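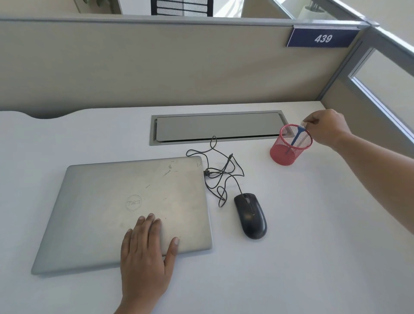
Figure 3. Poste de travail 439, bureau blanc et cloisons beiges.

4.2 Circuits de distribution et rupture de stock

Reste la question des dépôts. Le réseau Camance fonctionne depuis l'origine avec un entrepôt central (Wynne) et des relais de quartier, souvent une salle prêtée, parfois un simple local à vélos. Modèle peu coûteux, mais fragile. Les entretiens le confirment : dès qu'un relais ferme une semaine, les familles inscrites ne se reportent pas sur le relais voisin, elles sautent la distribution. Prosser l'avait déjà noté pour les zones rurales – nous retrouvons la même chose en ville, avec des distances pourtant bien plus courtes.

Données exploitées : 158 fiches de sortie de stock, remplies à la main, saisies ensuite dans Hekau. Qualité inégale. Les fiches de mars sont presque toutes complètes, celles d'avant beaucoup moins (poids manquant, date illisible, parfois les deux). Après nettoyage, 89 fiches retenues. Les autres n'ont servi qu'à vérifier les intitulés de produits.

Premier constat, les conserves et les féculents ne manquent jamais longtemps. Ce sont les produits pour nourrissons qui posent problème, et les huiles. Commandes passées trop tard, seuil d'alerte identique pour tous les articles alors que les rythmes d'écoulement n'ont rien à voir. Le logiciel permet de fixer un seuil par article mais la fonction n'était pas activée dans les relais visités. Une responsable de relais : « on regarde l'étagère, quand on voit le fond on appelle ». L'appel aboutit en général le lendemain, la livraison suit quand la camionnette est libre.

Deuxième constat, moins attendu. Les sacs préparés à l'avance pour les écoles (programme Zusolitz) sont prélevés sur le même stock que les colis familiaux, sans écriture séparée. D'où des écarts d'inventaire que les équipes attribuent à des pertes ou à des erreurs de pesée. Une fois les sacs scolaires réintégrés, l'essentiel de l'écart disparait. Il faudrait donc deux comptes distincts, au minimum deux colonnes. Elin Trevor, consultée sur ce point, recommande une étiquette par sac ; solution plus lourde, que nous n'avons pas pu testé.

Limites. Un seul réseau, une période courte, pas de suivi des foyers eux-mêmes. Les retours de marchandises n'apparaissent nulle part dans les fiches – on ignore ce qu'ils représentent. Les volumes donnés par les supermarchés sont déclarés par palette entière, même entamée, ce qui gonfle les entrées. Nous revenons sur cette correction en 4.3, avec le calcul des seuils par article et la comparaison entre relais.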